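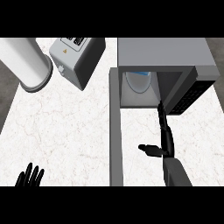 September, 4:10 pm. Preseason ranking notebook, football.

Reran the returning-production numbers for Nakelura with the spring roster instead of last fall's. The old file still had two linemen listed who are no longer on the team, so the offensive line figure was too high. With them out, the line brings back 54 percent of its snaps. Thulani Joubert had the same number from his hand count of the depth chart, so I'm treating it as settled.

Center is the position that moves the most. The backup has played 12 snaps at center and the rest at left guard. I had been giving guard snaps full weight. Cut that to 50 percent for now. Riaan Motaung thinks it should be lower, as the line calls come from the center in that offense and a guard doesn't practice them much. He may be right. I don't have anything to test it on except the Koubek games from two seasons back, when they moved a guard over after an injury, and that's one player.

Score scale stays 0 to 100. Tried a version without a ceiling and the quarterbacks swamped everybody else.

Problems today:
Dellent's play-by-play has the wrong jersey number for their tight end in the second half of the opener. Fixed by hand in the working copy only. The raw file is untouched.
Sorkden lists their nickel back as a linebacker, so he's being compared with the wrong group. Not fixed.

Thulani wants special teams in the same list. I'd keep kickers separate until we agree on what a blocked punt is worth - we went back and forth on it before lunch and got nowhere.

Next: move the Sorkden player, rerun defense, send Riaan the center numbers with both weights side by side. Ask him for his Koubek notes too.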